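Purex Plider review: a folding phone that wants to be your desk

Purex has sent out a lot of breathless copy about the Plider, its first phone with a screen that folds in three. I paid for mine, 679 pounds, and I have carried it for 57 days. I still don't know who it is for.

Opened out, you get something close to a small tablet. Shut, it is a thick slab that drags one side of a jacket down. The outer screen is fine for messages and maps, and that's where I did nearly everything.
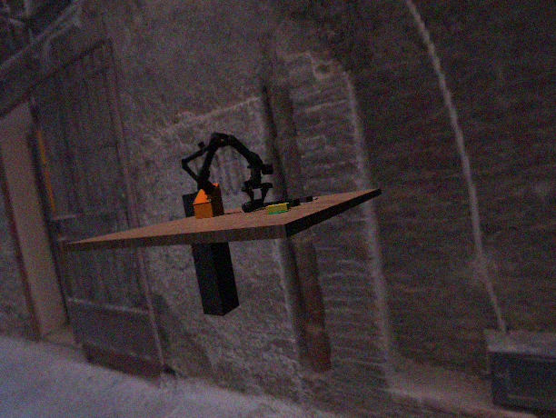 The inner screen is bright enough indoors and hopeless at a bus stop. Both creases catch the light, whatever the brochure says. Large blocks of one colour show them up worst, and plenty of images are full of those: the orange-brown tabletop with the black arm arching over it had a faint grey stripe down it at anything under half brightness. Films hide it better. Spreadsheets don't hide it at all.

Battery life is quoted at two days. I got one, and less if I opened the thing more than a few times. The cell is rated at 3,295 mAh, small for a phone with this much glass to light up, and charging is slow with the plug in the box. A faster plug from Bravaro made no difference that I could measure. 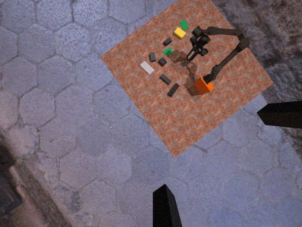
Then there is the desk mode, which needs a dock made by Arancibia and sold separately. Plug it in and the Plider will run a monitor, a keyboard and a mouse. It worked first time, I'll give it that. It also got hot, dropped the mouse twice in one morning and refused to remember where I had left my windows. A cheap laptop does all this without a dock.

The hinges have stayed stiff and the camera is decent in daylight. Purex promises 5 years of updates. I've had one so far, in March, and it moved the volume slider somewhere worse.

Two and a half stars. Wait for the price to drop, or for the next one.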